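Quiénes somos

Jultico es una empresa de fruta a domicilio. Preparamos cajas para casas, oficinas y colegios, y las llevamos nosotros mismos con dos furgonetas. Tenemos el almacén en la calle Mindau, en una nave que antes fue imprenta y que conserva el muelle de carga y un suelo de cemento muy fácil de fregar.

Cómo empezamos

La empresa la pusieron en marcha Thabiso Buthelezi y Wael Abdelaziz. Thabiso llevaba años comprando fruta para restaurantes y Wael trabajaba en la cocina de un comedor escolar. Se conocieron por un pedido de ciruelas que llegó al sitio equivocado. El primer invierno repartían los jueves por la tarde, después del trabajo, y solo en el barrio de Flendholm. Ahora servimos a 524 hogares y a 37 centros, entre oficinas, colegios y una residencia de mayores.

Qué hacemos

Compramos por la mañana y preparamos las cajas el mismo día. La caja pequeña está pensada para una o dos personas. La mediana es la que más sale. La grande lleva fruta de consumo inmediato y fruta que todavía tiene que madurar un par de días en casa, separadas por un cartón para que no haya confusiones.

El contenido cambia con la temporada. En los meses fríos mandan los cítricos, las manzanas y los kiwis. En julio la caja es casi toda de hueso y el melón se pide aparte, porque ocupa mucho. Si a alguien no le gusta una fruta, lo anotamos en su ficha y la cambiamos por otra. El kiwi es la que más veces nos piden quitar, y también la que más nos piden doble.

No enceramos ni pulimos la fruta. Una manzana con la piel moteada o con un roce entra en la caja si por dentro está bien. La que viene demasiado tocada va a compota, que hace Wael en la cocina de atrás y se vende en tarros los viernes en la puerta del almacén.

Los talleres de mesa

Además del reparto damos talleres en colegios y centros de día. Duran 90 minutos y el material es sencillo: un mantel, un plato y fruta entera. Los participantes la tocan, la huelen, la ordenan y montan su propio plato para compartir. Con los pequeños usamos platos con dibujos - los piden siempre - y con los mayores hablamos sobre todo de cómo guardar cada cosa y de cuándo está en su punto.

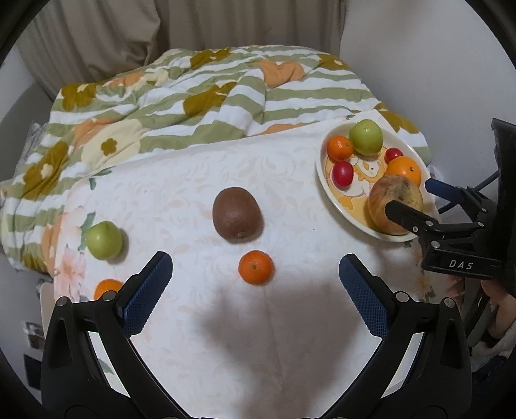
Manzanas, mandarinas, ciruelas y un kiwi en la mesa, con el plato del dibujo amarillo.

El taller se puede adaptar a grupos con alergias. Basta con avisar al hacer la reserva. La fruta que queda entera al terminar se la queda el centro.

El equipo

Somos nueve personas. Thabiso se encarga de las compras y del trato con los agricultores, entre ellos la finca Baloyi, que nos vende manzanas desde el primer año. Wael lleva la cocina y los talleres. El resto nos repartimos entre el almacén, las furgonetas y el teléfono, con turnos que cambian cada mes.

Visitas y contacto

El almacén abre de lunes a viernes, de ocho a tres. Se puede venir a recoger la caja en persona o a devolver los cartones vacíos, que reutilizamos mientras aguanten. Para reservar un taller o cambiar un pedido, lo más rápido es llamar antes de las once. Por la tarde estamos en reparto y contestamos los mensajes al volver.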